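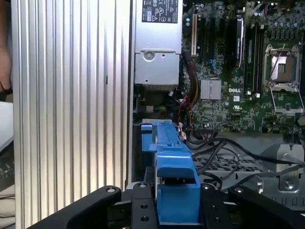
**Old office PCs test the patience of robot repair arm**

Drorkden, March 5, 2025

A repair and recycling firm in Drorkden says it hopes to have a robot arm stripping old desktop computers on its shop floor by July. Going by what was on show at its open morning, the people who do the job by hand can relax for a while yet.

Admasu takes in worn-out office machines from councils, schools and small businesses. Staff open each one, take out the parts that can be sold again and send the rest for scrap. It is dull work and hard on the fingers, and the firm has trouble keeping people in it. Its answer is a trial with Ondeck, a small automation company, using an arm with a two-fingered gripper.

The machine chosen for the trial is a Dell tower, laid on its side with the cover off. Telmo Montoya, who runs the trial for Ondeck, said the team picked a common office type on purpose. "If we can't do this one, we can't do any of them," he said.

That is fair enough, but it is also a generous place to start. The list of jobs is short: memory, processor, drives. The drives in this model sit in blue plastic carriers meant to be handled without tools, which is about as friendly as the inside of a computer gets. Plenty of what comes through the door at Admasu has been dropped, painted, glued or left in a garage for ten years.

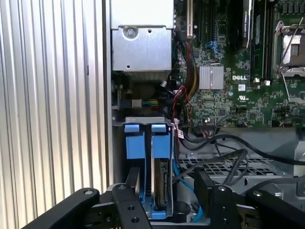

Then there are the cables. Anyone who has opened a desktop knows how they loop over everything you want to reach, and no two machines have them in quite the same place. A person pushes them aside with the back of a hand and doesn't think about it. An arm has to be taught to, and Ondeck admits this is where most of its time has gone.

Valdir Sampaio has worked the benches at Admasu for 7 years and was asked to show the engineers how he does it. He was polite about the arm and not much worried by it. "I can tell by feel when a clip is about to snap," he said. "They asked me to write that down. I didn't know what to write."

Ondeck says it has logged 251 practice runs so far. It would not say how many ended with every part out and unbroken, nor how often someone had to step in. Asked twice, Mr Montoya said the figures were "going the right way". He did say the firm wants 400 runs before it talks about speed.

Speed is what will matter. Admasu handles more than 3,000 machines a year, and its manager, Ginette Delaunay, was plain that the arm must pay for itself. "I don't need it to be clever. I need it to still be going at four in the afternoon," she said. 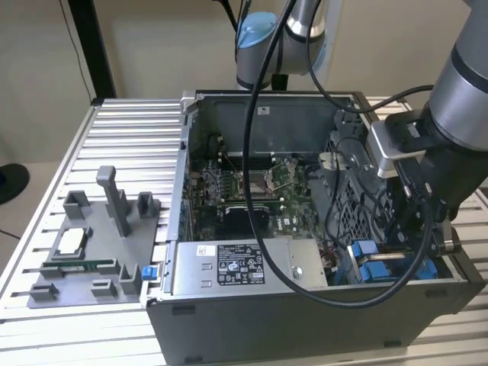 The set-up itself raises a question. Loose parts have their own printed tray, with a pocket for the processor and a channel for a stick of memory, fixed up next to the computer. It makes good sense on a test table. A shop floor is a different matter, and somebody would have to bring each computer over, open it and put it down in the right spot. By then a fair share of the job has been done by hand.

Marlene Moura, who teaches electronics at the college in Dorkidcombe and came along to look, had the same thought. She has heard promises about robots folding shirts and loading dishwashers for most of her working life. "It's always the bit before and the bit after that they leave to us," she said.

Admasu says no jobs will go as a result of the trial. It is also advertising for two more bench staff.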